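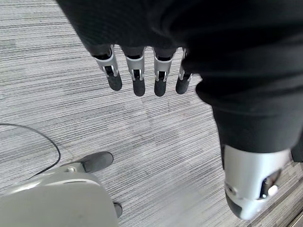
The parish library in Dillstead changed its lending rules in May, and as I sit on the small group that advises on the reading room I have been asked more than once to set out the reasons in writing. The notice on the door gives the new rules but not the thinking behind them. What follows is my own account and should not be taken as a statement by the library.

Under the former arrangement a borrower could take out six books for three weeks, with a fine for each day overdue. The fine was small. It was also, for a good many households, the reason why a late book became a lost book. A parent who discovers four picture books under a bed two months after the due date is faced with a charge and a conversation at the desk, and many people will avoid both. Of the titles marked as missing when the last stock check was completed, 40 were children's books, and most of those had been issued to families who had since stopped visiting altogether.

Fines on all books for readers under 16 have therefore been withdrawn. Fines for adults remain for the present, although they now stop growing after 15 days. I would have preferred to see them removed entirely and said so at the time. The opposing view, put most clearly by Gerd Seidel, was that popular new novels would sit unread on bedside tables while other readers waited their turn. This is a fair point. The waiting list for the most requested novel last winter stood at 37 names, and a single late copy can hold up such a list for weeks.

The second change concerns renewals. A loan may now be renewed twice by telephone, by post or at the desk, provided that no other reader has asked for the book. Previously the book itself had to be brought in and stamped, a rule which dated from the card system and which had outlived it by a long way. Readers in Wosov Lane and beyond the bridge, where the bus runs only in the morning, had complained of this for years.

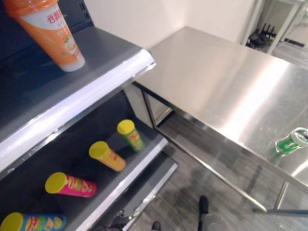 Can a book be returned when the library is closed? Books may be left in the return box beside the side entrance at any hour, and they are recorded as returned on the day they were posted if the box is emptied before ten the next morning.

Large atlases and boxed sets should still be handed in at the desk. The flap of the return box is narrow and the drop behind it is considerable, and the spine of the two-volume county history has already been repaired once.

I should add a word on the local collection, about which there has been some confusion. The Dalsgaard papers, the tithe maps and the bound newspapers were never available for loan and are not available now. They may be consulted on Monday afternoons by arrangement. Pencils only, please. Those tracing family names should allow more time than they expect to need, as the index was compiled by three different hands and follows three different ideas of the alphabet -- the letter M is particularly troublesome, and all the names beginning with Mac are kept in a drawer of their own.

A proposal to lend jigsaw puzzles was also discussed and has been put off until the autumn. The difficulty lies in checking them on return. The library at Letell tried weighing each box, which works tolerably well for puzzles of a thousand pieces and rather less well for the smaller ones. I remain in favour, and any reader who wishes to support the idea may write to the library before the next meeting. Letters should be left at the desk and marked for the reading room group.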